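Subject: Re: Pedestal table rocks when anything sits off center
List: small-furniture-repair

On Sunday a list member wrote:

> I have a Renaud pedestal table, the white round one, single column, flat
> round base. It rocks. Not a lot, but put a tray of stuff on one side and
> it leans that way and stays there until you take the tray off. I have
> put felt under the base twice and it made no difference. The floor is
> vinyl over concrete and checks flat with a 60 cm level in every
> direction I tried. Is the base too small for the top or is something
> loose? I would like to keep it because the kids use it for sorting
> games and it wipes clean. Also, is there any point in swapping the
> column for the Minano one? Somebody in the archive said they
> interchange.

Taking the questions in order of cost.

Felt will not fix this and may make it worse. If the lean holds its position under load and comes back when the load comes off, you have play in a joint. Rocking from an uneven floor feels different: it goes over with a tick, and the contact point moves when you rotate the base. Take both layers of felt off before you measure anything.

There are two joints on this pattern, column to base and column to top. To find out which one is moving, kneel down, hold the column low with one hand and press on the rim with the other. If the column stays still and the top tilts, it is the upper joint. If the column tilts with the top and the base stays flat, it is the lower one. If the base lifts, the load is too far out and nothing is loose.

On mine it was the lower joint. The column is held by one long bolt coming up through the base, with a washer in a recess. The washer supplied was thin and had dished. I replaced it with a thicker flat washer and a split washer under the head, and took it up by hand plus a quarter turn. Do not go by feel with a long wrench. The threaded insert is only held in the bottom of the column by a press fit and it will spin if you lean on it. Once it spins you are into epoxy.

The upper joint is a round plate with wood screws going into the underside of the top. Check these with a screwdriver even if the test says they are fine. If a screw turns without biting, take it out, fill the hole with hardwood slivers and glue, leave it overnight and drive the same screw back in. Longer screws are a bad idea on a thin top, for reasons you will discover from above.

As to whether the base is too small: it is small, but workable. I did a crude load test with bags of rice at the rim. At 2000 g there was slight deflection and the base stayed down. At 3964 g (two bags and an odd one, weighed on the kitchen scale) the far side of the base lifted off the floor. That is with the joints tight. A wooden tray and a set of rings is nowhere near that, so if yours leans under a tray, you have a loose joint.

We use ours for the same sort of thing, sorting rings into a slatted tray. The tray lives toward the left of the top with a corner pointing at the middle, and the loose rings go on the other side.
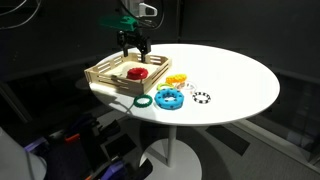
After the repair I put a level across the top and got no visible change between tray loaded and tray removed. I repeated this after 9 weeks of ordinary use and it had not moved. I would still put a wrench on the bolt once a year.

On the Minano column: the archive post is half right. The thread is the same but the Minano column is a larger diameter at the foot and sits proud of the recess in the Renaud base, so it bears on the edge of the recess and not on the floor of it. It will tighten up and feel solid for a while. I would not do it without opening the recess out, and if you have the tools for that you may as well make a wider base.

The Rotik base is wider and heavier and takes the Renaud column without modification, other than needing a shorter bolt. If you want more margin at the rim, that is the part to look for secondhand. They come up fairly often in September when people clear out rented rooms. Check that the insert has not already been spun by the last owner.

One thing about cleaning. If you wipe the top down often, keep the cloth wrung out along the underside of the rim. Water collects there and on my older one the edge had started to swell. Pranusix edge sealer, one thin coat, stopped it going any further. It did not reverse the swelling.

Please post which joint it was. The archive has a lot of reports of this wobble and hardly any that say what the fault was.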